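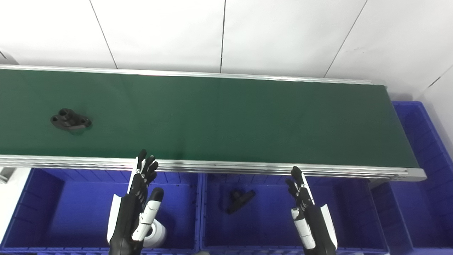 Oct 9, 2025

Home late, feet aching, and a pot of tea beside me that I fully intend to finish. We started on the Clandonero order this morning, the sorting I've been fretting over since we got back from Nendent, and I must say I rather enjoyed it! There is something soothing about a green belt and a row of blue bins, and black parts that show up so nicely against both. The T-shaped ones have a bin to themselves, which I was very firm about, having spent far too much of last winter fishing them out from among the others.

We had 109 pieces done by dinner time and 200 by the end — more than I'd promised, so I treated myself to a bun on the walk home. Blackwood want their 100 by November and I daresay they'll get them, if Gristora ever send the right boxes (2 letters now, and not a word back).

Must remember my thick socks tomorrow. That floor is perishing, and I've only the one good pair clean.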